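The Black Pile

13 Dec 2023

Every September I decide that the laundry will be folded the day it comes out of the dryer, and every December I am digging through a mound on the bedroom chair for two socks that have at least met.

The problem is that I own almost nothing but black clothes. I did this on purpose, back when I believed it would make mornings simple. Mornings are fine. It's the folding that has gone downhill, because a black T-shirt, a black pillowcase and the black thing I bought in Stukley and have never identified all look exactly the same in a heap. You pull on a corner and hope. Sometimes you get a sleeve and sometimes you get the whole heap.

My neighbor Karthikeyan Kotian folds everything into rectangles and stands them up in the drawer like files. I asked him how long it takes and he said he'd never timed it, which is what people say when the answer is a whole evening. I tried it anyway. I did 8 shirts, shut the drawer, opened it the next morning, took one out, and the other seven lay down.

So I went back to basics and started doing it on a white surface. I used to fold on the bedspread, which is navy, and I don't know why it took me so many years to see the flaw in that.

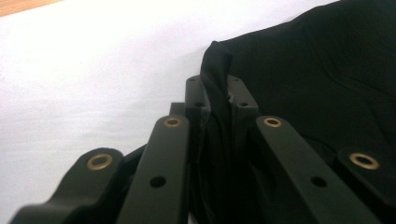

The other thing I changed was where I grab. I had always gone for the edges, and on a black shirt you can't find the edges, so I'd stand there running the hem through my hands like a man looking for the end of the tape. Now I pinch it somewhere in the middle, lift, and let the rest hang down until it shows me what it is. Shirts give themselves up pretty fast. Fitted sheets never do, and I have stopped asking.

Lint is worse this way, I should warn you. On navy I could pretend. I bought a lint roller in Bovorgate that promised 200 sheets, and I am already on the cardboard.

Anyway, the chair is clear as of last night, and I sat in it for a while to see what that was like. It's not a very comfortable chair. There's another load in the dryer and I think it's mostly towels. Black ones, obviously.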